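Derkach Cloth Set: Gallery

Cloth handling examples gathered at the Clenside workshop, December to spring

Derkach is a set of recorded examples for teaching an arm to handle small pieces of fabric. It was gathered at Clenside over one winter and part of a spring, on one table, with one arm driven by hand from a seat across the room. The full set holds 2055 episodes. Each episode is one try at one task, from the cloth being put down to the operator pressing the stop pedal.

This page goes with the download. The written guide covers file layout and units. The gallery is for people who want to see what the data looks like before they fetch all of it.

The tasks are flatten, fold once, fold twice, move to a named square, and pick up and drop. Flatten is the biggest group. Pick up and drop is the smallest, with 309 episodes, and was added near the end when the early models kept pinching the table and missing the fabric.

The table and a start position

The fixed view of the table is the one most people train on. The grid stays on for every episode. It gives the operator something to aim at and gives the model a steady background with plenty of straight lines in it. The mat is not perfectly flat and the lines wander a little, so please don't use them for calibration. The calibration files in the download were made separately with a printed board.

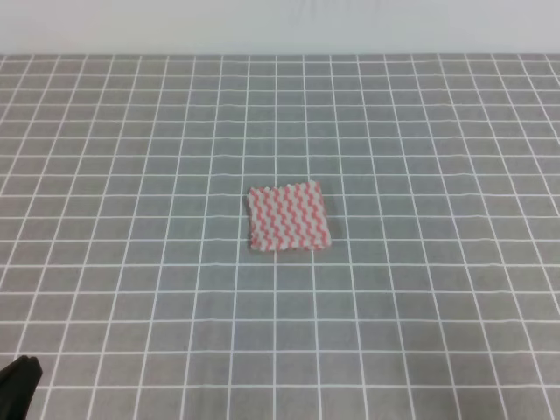 Zigzag cloth, pinkish-red and white, lying flat near the center of the grid. The tip of the gripper is in the near left corner. The edges of this cloth are uneven, and corner detectors tuned on crisp squares tend to do badly on it.

How a session ran

A session was 40 episodes with the same cloth and the same task. The operator did ten, took a break, and did ten more. Longer runs were tried in the first two weeks and dropped. Past 40 the paths got lazy, and most of the episodes we later threw out came from the ends of those long runs.

Between episodes a second person reset the cloth by hand. For flatten, the cloth was dropped from about a hand's height and left however it landed. For the fold tasks it was laid flat and then turned or shifted according to a printed sheet, so that the starts would spread over the middle of the table. Left to ourselves we put it in the same place every time.

What counts as a good example

Every episode has a label of good, usable, or failed. Good means the task was finished with no more than one regrasp. Usable means it was finished with more than that. Failed means it was stopped before the end or the cloth left the grid. Failed episodes are kept in their own folder and are not part of the 2055.

Two people labeled each episode without seeing the other's answer. Where they disagreed, the lower label was used. We recorded almost 4000 tries in total, so the folder of failed and damaged ones is large. Some groups have found it useful for training a success checker.

Software

Recording was done with Stasico, which saves the arm state and the camera streams to one file and stamps them from the same clock. Playback works in Stasico or in the small Python reader that comes with the set. The reader is slow on the longer fold episodes. A faster one is in progress.

The first baseline, Pisier, was trained on the flatten group only. It does fairly well on the plain cloths and less well on patterned ones, where it often picks a spot inside the pattern and not at an edge. If you train on the full set, we suggest holding out one whole cloth for testing. A random split puts episodes from the same session on both sides and the scores come out too high.

Known problems

Room light changed over the months. Morning sessions are cooler in color than the ones recorded after 4 p.m.

Joint readings in a few of the first sessions lag the video by one step. These are marked in the index.

The gripper pads were replaced once partway through. The grip force values before and after the change should not be compared directly.

Corrections can be sent to the Clenside data address in the guide. Please include the episode number.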